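October, late

Got home from the shared workshop at 9 and carried on with the gripper on the living room floor. Ekow had the bench until closing, so I only got the left finger rebuilt there. The right one I did here with the small screwdriver set and a lamp.

The old pads were too hard. Lena said so back when we cut them and I didn't listen. The new ones are softer and dark blue, glued on with the stuff Hubert keeps in the drawer under the drill press. I left them under a weight while I ate.

Then bowls. I want it to handle things from my own kitchen before I take it back to Jilton and show Josefina.
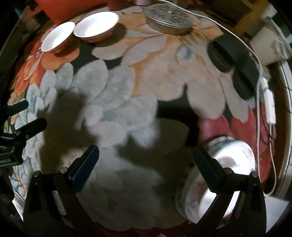
New right pad against the white bowl with the blue and gray pattern, on the rug.

The bowls are the hard part - curved, shiny, and thick in different places. Coming in from the side is better than coming down over the rim. I did 4 tries each way and wrote them up in the notebook, page headed "Wilau 2" because that is what Fotini calls this version and it has stuck.

The linkage on the right finger still has some play in it. I can feel it in my hand when I close on anything heavier than a cup. It may be the pin, it may be the hole I drilled. Hubert will say the hole.

Lighting is also bad in this room. Strong glare off the white bowl. I should move the lamp to the other side of the couch.

Tomorrow: new pin for the right side, ask Ekow about the bench, buy more glue and put it back in Hubert's drawer. Bed now.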